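Section 4: Setting Up and Running Your First Customer Interview Day

Masanja Facilitator Guide, Stamberg edition

You have read Section 3, or you have skipped it and are hoping to bluff. Either way, you should by now have a room, a group of people who were told to come, and a question the group wants to answer. This section covers the part where they go and talk to customers, an activity many product teams will do nearly anything to avoid.

Before you begin

You need:

- A Masanja workspace with the Interview module switched on (see 2.3)
- One signed consent form per participant, on paper or in the app
- Teams of four. Five will work. Six produces two people who hold coats.
- A printed copy of the question bank, in case the wi-fi has opinions
- Sticky notes and pens that write

Note: If your company uses Enex single sign-on, test it the afternoon before. Do this from the room you will be using, on the network you will be using. Testing from your kitchen proves that your kitchen works.

4.1 Create the session

1. Open your workspace and choose New Session, then Field Interviews.

2. Give the session a name. "Test," "Test 2," and "Test final" are all accepted, and all three will be sitting in your archive a year from now, looking at you.

3. Set the participant limit. The largest a session can hold is 1000. If you find yourself close to this number, you are running a conference and need a different guide.

4. Choose a start time. We suggest 9:30 a.m. Sessions that start at 9:00 also start at 9:30, with more resentment.

5. Click Publish. Masanja gives you a join code. Write it on the whiteboard in large figures, and read it aloud twice.

Caution: Publishing a session sends an invitation to everyone on the list. There is no recall button. Wajid Rajput, who wrote the first version of this guide, once published to the whole Holik sales region and still gets replies.

4.2 Write the research question

Each team needs one research question before it leaves the building. Allow 20 minutes. They will ask for 40.

1. Have each person write down what they want to learn, silently, one idea per note.

2. Put the notes on the wall and group them. Expect one group to be called "Misc." Break it up.

3. Vote. Each person gets three dots. Managers get three dots too, and vote last.

4. Rewrite the winner so that it cannot be answered yes or no. "Do customers like our returns process?" becomes "What happened the last time you sent something back?"

5. Enter the question in the Research Question field. The field holds 86 characters. We are often asked to make it longer and have so far held firm.

Note: A question containing the name of your new feature is a sales pitch. Send it back to step 1.

4.3 Prepare the interviewers

1. Assign roles. Each team has a lead interviewer, a note taker, an observer, and a timekeeper. The person who most wants to be lead interviewer usually makes a very good note taker.

2. Run the practice round. Pair people up and have them interview each other about the last meal they cooked, for five minutes each way. The interviewer may not talk about their own cooking. You will be surprised how hard this is.

3. Discuss what happened. Someone will have spent four of the five minutes explaining a lasagna. Be kind.

4. Hand out the question bank. Ask each team to pick six questions and cross out the two they like best, as those are almost always the clever ones.
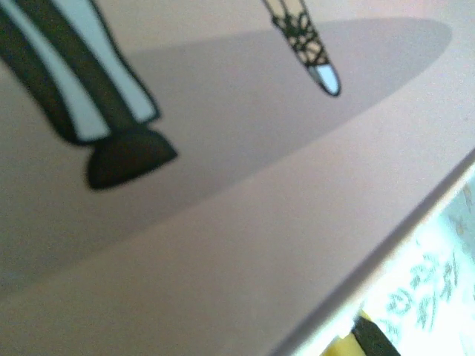 4.4 Go out and interview

1. Send teams out by 11:00 a.m. with a return time written down. Teams given a return time out loud will remember it as a suggestion.

2. Ask the participant for consent before opening the recorder. In the app, the red button stays gray until the form is signed. Tapping it harder has no effect.

3. Start with something easy about the person's day, then move to the research question. Follow up with "Tell me more about that" and stop talking.

4. Let silences run. Count to seven in your head. The participant will usually say the useful thing at five.

5. Write down the exact words. "She found it frustrating" is your opinion. "I threw the box down the stairs" is data.

Caution: Do not fix the participant's problem during the interview. If you work in support, this will hurt. Take their details and help them once the recording is stopped.

4.5 Bring it all back

1. Upload notes as soon as the team returns. Lunch is a powerful solvent and very little survives it.

2. Tag each note Saw, Heard, or Guessed. A team with no Guessed tags should check again.

3. Open the Wall view and project it. Give everybody ten minutes to read without commentary.

4. Ask each team for one thing that surprised them. "Nothing, it confirmed what we thought" is a sign that the team interviewed itself -- pair them with another team for the afternoon.

5. Save the Wall. Masanja saves automatically, but people feel better when they press something.

4.6 If something goes wrong

The join code is rejected. Check for a zero typed as the letter O. If that isn't it, the session is probably still a draft, and you should return to 4.1, step 5.

Error 3705. The recording is longer than two hours and could not be uploaded. Split the file in the app under Tools. Then have a quiet word with the lead interviewer.

A team comes back with no interviews. Ask where they went. If the answer is a coffee shop, it was full of people, and they can go back.

Notes appear twice. Two people are logged in as note taker. Hemi Cosgrove on the Stamberg help desk can merge them for you, but will want to know which set to keep, so decide this first.

Next: Section 5, Building an Empathy Map. Leave the sticky notes on the wall until you get there, and put a sign on them for the cleaners.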